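Stiltness Village Hall Association
Minutes of the May general meeting, held in the small room because the large room was full of somebody's trestle tables 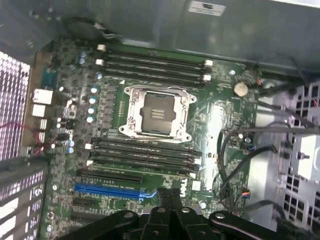 Motherboard with the cover still in the socket

Meeting opened at 7:10 pm. It was called for 7:00 pm. Members are reminded that these are different times.

1. Minutes of the last meeting
Accepted, after a discussion of whether the word "heated" in item 3 referred to the room or to the members. The word was left in.

2. The founding date
The sign over the front door gives the founding of the village as 1644. A member who has read the Lougher parish book says the date in it could be a 1644 or could be a smudge. The sign painter has already quoted for a new sign and would like to know what it should say. Motion to keep 1644 on the grounds that it is already up there. Carried, with one member voting for the smudge.

3. The footpath to Lougher
The path is still closed at the lower stile. We wrote to the Lougher side in the winter and they wrote back to say that the stile is ours. We have written again to say that it is theirs. The stile has not been consulted and continues to lean. A member offered to go and fix it on a free afternoon, which was felt to be an admission of ownership, and the offer was declined with thanks.

4. Hall office computer
Parts have been bought. The computer is not together yet. The old one will stay on the desk until it is, and whoever put the plant on top of it is asked to water the plant somewhere else.

5. Hire of the hall
The hall was hired 54 times over the past year, which is up. The charge for an evening stays as it is. The Madenero dance class has asked if it can leave its speakers in the kitchen between classes. The kitchen users were asked for their view and gave it at length. Request refused. The dance class may use the cupboard under the stage, once the Christmas crib comes out of it.

6. Chairs
Ramik, who supplied the stacking chairs, will replace the ones that do not stack. They want the bad chairs set aside with a label on each. Labels have been made. The chairs have since been put back with the others, and the labels are in the drawer. We have 200 chairs and will be trying them on each other before the next meeting. Bring gloves.

7. Summer supper
Six dishes have been promised and all of them are potato salad. The sign-up sheet will go back on the board with a line drawn under potato salad.

8. Any other business
The clock in the large room is fast. The clock in the small room is slow. A motion to swap them was made and withdrawn.

Meeting closed at 9:05 pm by the slow clock.

Still to do: write to the sign painter, empty the crib cupboard, find out whose trestle tables those are.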